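Kidden Toy Library — Brick Sets Refurbishment
Progress report to the Grindunum Fund, 04/01/2025

Summary
Sorting of the donated building bricks is on schedule. Of the 979 lots received through Luik, 415 have been cleaned, sorted and logged. The grant period runs to the end of July, and no extension is requested.

Work done this quarter
Mixed lots were first split by color, then by size. The color pass is complete for all lots from the first delivery. The size pass is slower, as small and thin pieces have to be checked one at a time for cracks and bite marks. Pieces that fail are set aside for recycling and are not counted in stock.

Cleaning follows the Heltell procedure agreed in the first report: soak, rinse, air dry, inspect. Drying space was the main limit until 4 more racks were put in.

Costs
Spending is within budget. Trays and labels came in under the estimate; storage bins came in over it. The two lines roughly cancel out, and we ask to move the balance between them.

Sorting trays
Bricks are now handled in shallow rectangular trays with raised sides, one tray to a desk. The rim keeps small parts from rolling off, and blue was chosen for the orange lots because stray pieces show up well against it. A white brick among the orange ones is a color-pass error and goes back to the mixed bin.

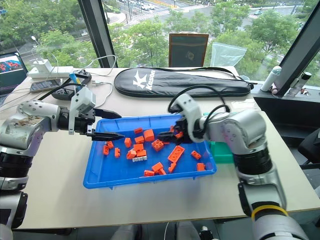
Next steps
— Finish the size pass for the orange and yellow lots.
— Start the second delivery from Luik, some 6 weeks of work at the current rate.
— Send the Fund a revised stock list, with piece counts by size, before the next payment date.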